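Kodham Desk Packing – data card and README

What's in this folder

Recordings of people at Kodham doing the small packing and tidying jobs that the new bench robots are meant to take over, plus the notes we wrote along the way. If you have just joined the packing room, or you are from the Storora site and wondering what is coming your way, start with this file.

We're really pleased with how this has come together! The work was done by the people who pack for a living, and it shows in every session.

Background

Kodham packs gift and office sets: pens, notebooks, small boxed items, the odd desk accessory. Until last spring all of it was done by hand at the long benches. The first robot, which everyone calls Soda, now fills the plain single-item boxes. Mixed sets still go to a person, and that is the part this data is for.

The method is simple. Somebody holds a pair of hand-held grippers, does the job as they would any other day (a bit slower at first – you do get faster), and the recording is used to train the arm. You don't need to write any code. Maribel Cárdenas had packed for 12 years before she picked up a gripper, and her sessions are still the ones we show to newcomers.

Contents

sessions/ – recordings, one folder per session
tasks/ – task sheets, in English and Spanish
notes/ – comments from the people recording, lightly edited for spelling
rejects/ – kept on purpose, please don't delete

There are 34 sessions in this release, covering 9 tasks and recorded by 7 people. The October batch uses the newer task sheets, so check the sheet version before you mix it with anything older.

What has changed for the packing team

Quite a lot, and mostly for the better. The plain boxes were the dull end of the job and hardly anyone misses them. Giuliana Cuadros moved from the benches to running recording sessions and now writes the task sheets herself. Hernán Sotelo splits his time, mornings on mixed sets and afternoons checking what Soda has packed.

Some things are harder. The checking job is quieter and you stand on your own more, so we now swap every two hours. Abelardo Restrepo asked early on whether recording would count as skilled work for pay, and it does, at the same rate as training a new starter. His questions and the answers are in notes/pay_and_hours.txt and are well worth ten minutes of your time.

Nobody is scored on speed from these recordings. Session folders carry a number, no names, and the supervisors have no access to rejects/.

Pen and box task

Task 4 is the one most people try first. You have a flat box with a tray-like compartment, a pen, and one gripper in each hand. The pen is the tricky bit: it rolls, and it likes to end up at a slant across the compartment. Go in low with one gripper and keep the other close by. Leave the marker cubes uncovered by sleeves or cuffs, or the tracking will drop out.

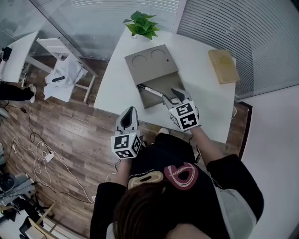

Task 4: right gripper at the marker pen in the open compartment, left gripper held near the table's front edge.

Other things on the table are fine. We like a bit of variety, so leave your notebook or a plant where it is as long as you can reach the box.

Known gaps

– Left-handed packers are under-represented. Come and see Giuliana!
– Task 7 (ribbon) has very few good takes.
– Two older sessions have the wrong task number in the folder name. The correct ones are listed in notes/fixes.txt.
– Nothing has been recorded at Storora yet.

Using the data

Anyone at Kodham or Storora may use it for training, testing or just having a look. Ask before sending it outside. The arms are looked after by Rengifo, and Abelardo Rengifo has a read-only copy for setting them up.

Corrections and new task ideas go in notes/suggestions.txt. Giuliana reads it most mornings before the first session, and half the current tasks started there.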